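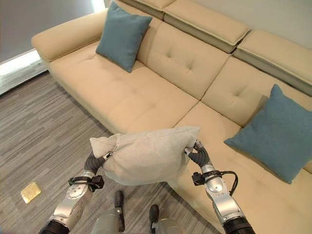
For 30 years people have told me that a guest should feel at home. I have stopped believing this. I think a guest should feel like a guest, and that we lost something when we became ashamed of the difference.

I grew up in Hulov, a small town where every flat had one good room. Children did not play in it. The best chairs stood there, and the glasses which were not used, and the curtains were half closed so that the sun did not spoil the colours. On Sundays somebody came, an aunt or a neighbour, and the door was opened. We sat with straight backs. There was cake. After two hours the visitor stood up, we all stood up, and the door was closed again until the next time.

When I moved to this country I told my new colleagues about the room, and they laughed in a kind way. Mererid Sayce, who shared my office, said it sounded like keeping a museum of yourself. She had people in her kitchen every evening. They opened her fridge. They lay on the floor with her dog and went home when they were tired, without much saying goodbye. I was impressed by this, and for many years I tried to live in the same way.

I was not good at it, but that is a matter of character and proves nothing. What troubles me is something else. When everybody can come at any time, very few people are invited. I looked in my old calendar one evening and saw that from September until the new year I had not received one real invitation, with a day and an hour. I had received many messages of the kind "you must come round some time". I had sent as many myself. I do not think anybody was lying. But "some time" is not a day, and a lonely person cannot put on a coat and go to it.

The good room had a great fault, and I should be fair about it. It cost space which poor families did not have. In our flat four people slept in two small rooms so that the third could wait for Sunday. My mother's friend Rozália Štěpánek used to say that her chairs lived better than her sons. She was right to be angry. I would not ask any family to live like this again, and with the rents of today the question is almost a joke.

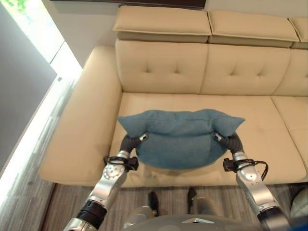

But the room was only the outside part of the custom. The inside part was that somebody expected you. They had thought about you before you came, perhaps for a whole afternoon, and you could see the signs of it when you entered. A chair had been moved closer to the lamp because your eyes were weak. The cake was the one without nuts. You were a little uncomfortable, yes, and your collar was tight, but you knew that this afternoon had been made for you and for no other person.

I have a neighbour, Mirsad Georgiou, who still does it. He has one room in all, and a bed in the corner of it. When he invites me he writes the day on a card and puts it under my door, although he could knock. I bring something small. He takes my coat and hangs it as if it were made of glass. We talk for an hour and a half about his sister in Holtmont, or the price of the buses, and then I go home. It is not very relaxed. I look forward to it for a week.

Some readers will say that formality keeps people away from each other. It can do this. I remember visits in Hulov where nothing true was said from the first cup to the last. Yet I have also spent long evenings on the floor of a friendly kitchen where nothing true was said, so I cannot give all the blame to the straight backs. For a shy person, a form is a help. You know when to arrive, where to sit and when you may leave, and the mind is free to listen.

So I have begun to invite people again in the old manner, one or two at a time. I write the day. I clean more than is necessary. Last month a younger colleague came and asked at the door if there was some special occasion, and I said no, only that she was coming. She looked worried for a moment. Then she gave me her coat.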